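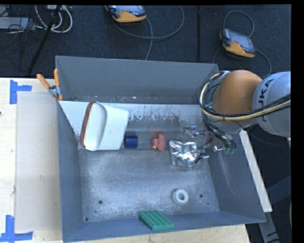
By Jhosep Villanueva | August 28, 2023 | Kit Corner

Cuadros wants $2,811 for Ladamine, its bin-picking add-on, and for that you get a gripper, a cable kit, the software and a manual that assumes you already know everything in it. The arm is your problem. Ours is the KUKA, and the bin is the big gray metal one, held in place with a spring clamp that did not come in the box.

The sales page shows Ladamine picking identical white cartons. Our bins at Kornham have never held identical anything, so we have been giving it a crumpled foil packet, a small pink toy figure, a white ring, a green studded block and a white plastic container lying on its side. Milagros Pacheco picked the mix and is rather proud of it.

Over 108 tries the block was easy. The ring was fine once we turned the grip force down. The foil packet is another matter — the software sees a new object every time it gets squeezed, and after a few rounds it has met more packets than we own. Expect to spend an afternoon on the settings for anything shiny.

Setup took us roughly 20 hours. Cuadros says 2. I suppose they had somebody who had read the manual.

Support was quick and polite, and the June update did fix the habit of stopping dead over the bin to think. If you sort mixed junk for a living, ask for the trial before you pay. If you sort cartons, Brisside has a cheaper kit and a shorter manual. Milagros will be running ours through the end of the month and takes requests, within reason.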